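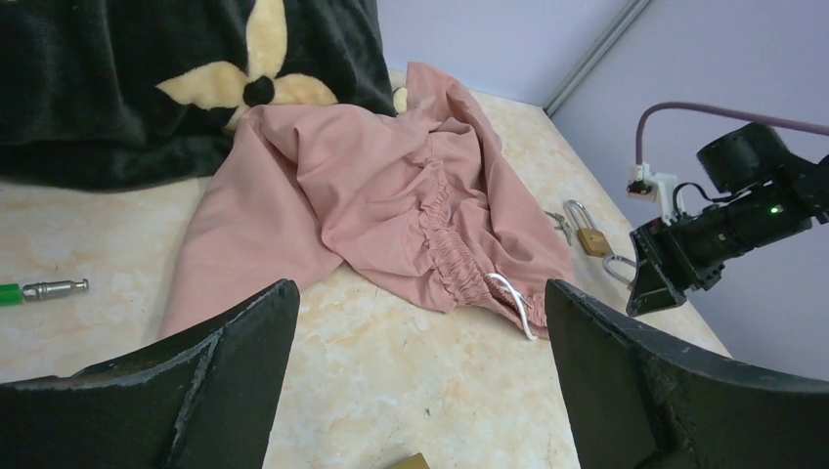
2 min read

Wayne Ellwood
Moved from Grestcombe to Dravville in May. Same washer, same detergent, same clothes. Within a month everything came out stiff. Notes on water hardness and detergent dosing follow.

Hardness is mostly dissolved calcium and magnesium. Both bind to soap and, to a lesser degree, to the surfactants in modern detergent. What gets bound does no cleaning, and some of it stays in the fabric.

The dose on the bottle assumes a certain hardness. Some brands print a table on the back label. Most print lines inside the cap and leave it there.

Check your water first. The utility usually publishes a yearly report. Look for "total hardness as CaCO3" in mg/L. Divide by 17.1 for grains per gallon, the unit most softener manuals use.

If you're on a well, use test strips. Dip, wait the time on the package, compare in daylight. Kitchen bulbs shift the colors enough to put you one band off.

Stiff towels have two common causes and they look alike: mineral deposit and leftover detergent. Adding more detergent helps the first one a little and makes the second worse.

To tell them apart, run a load you already washed, warm, no detergent. Stop it mid-wash and look. Suds mean residue. No suds and still stiff after drying points to minerals.

For residue: cut the dose and add a rinse. It took four loads here before the towels stopped feeling waxy.

For minerals: a builder such as washing soda or sodium citrate, in with the detergent. Citrate keeps calcium in solution. Washing soda drops it out as carbonate – cheap, but some of it can settle on dark fabric as gray dust.
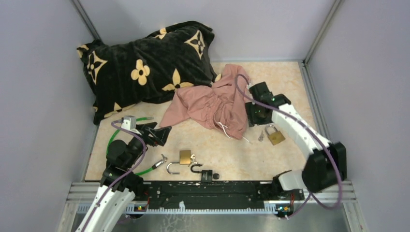 Pink garment with white drawstring cords, next to the flowered blanket.

Plush is slow to rinse. The pile holds water and whatever is in it, so blankets get a half dose and the long cycle.

Fabric softener doesn't soften water. It coats fibers. On towels the coating cuts absorbency, and it does nothing about calcium.

Current settings, Dravville water: cap line 2, one spoon of citrate, extra rinse on towels only. Will retest the tap on Tuesday with new strips.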